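Skodo (méthode)

Skodo est une méthode d'apprentissage par imitation destinée aux manipulateurs mobiles, dans laquelle les démonstrations servant à l'entraînement sont produites en simulation à partir d'un petit nombre d'exemples téléopérés.

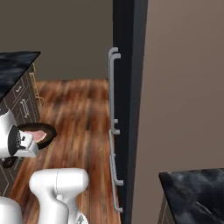

La méthode a été proposée par Yolandi Shabalala et Riaan Du Plessis, du laboratoire Oosthuizen, puis étendue par Anathi Xaba à des tâches de rangement en plusieurs étapes. Son nom désigne à la fois l'algorithme de génération et le jeu de données publié avec lui.

Principe

Chaque démonstration est découpée en segments, définis par rapport à l'objet manipulé ou au meuble visé. Les segments sont ensuite recalés sur une nouvelle disposition de la pièce, reliés par une planification de trajectoire, puis rejoués dans le simulateur. Seules les exécutions qui satisfont le critère de réussite de la tâche sont conservées. La politique est entraînée par clonage de comportement sur les images, les positions articulaires et l'état de la pince.

La particularité de Skodo tient au traitement de la base mobile. Les méthodes antérieures de ce type supposaient en général un bras fixe – hypothèse peu adaptée à une cuisine, où l'objet saisi doit être transporté d'un plan de travail à un autre. Skodo insère entre deux segments de manipulation un segment de transport, pendant lequel la pince garde une orientation constante et la vitesse de la base est limitée.

Environnements

Les cuisines simulées sont générées par Brasow, un outil qui fait varier le plan de la pièce, les revêtements, la couleur des façades et l'emplacement des appareils. Les récipients, bols et tasses surtout, diffèrent par la taille, la teinte et l'épaisseur du bord. Le jeu de données initial comprend 526 démonstrations retenues, obtenues à partir de 8 démonstrations humaines. Une seconde version, préparée en octobre, en compte 671.

Résultats

Les auteurs rapportent que les politiques entraînées avec Skodo réussissent plus souvent le transport d'un bol que celles entraînées sur les seules démonstrations humaines. Le gain est plus faible pour l'ouverture des portes et des tiroirs. L'entraînement demande environ 2 jours sur une seule carte graphique.

Limites

Palesa Kruger a relevé que le filtrage par réussite favorise les dispositions faciles : les passages étroits entre deux meubles sont sous-représentés dans les données conservées. Le contenu des récipients n'est pas simulé, si bien qu'une inclinaison excessive n'est pas pénalisée. Le passage au robot réel n'a pas été évalué dans la publication d'origine.

Voir aussi

Clonage de comportement
Manipulation mobile
Trustico (banc d'essai)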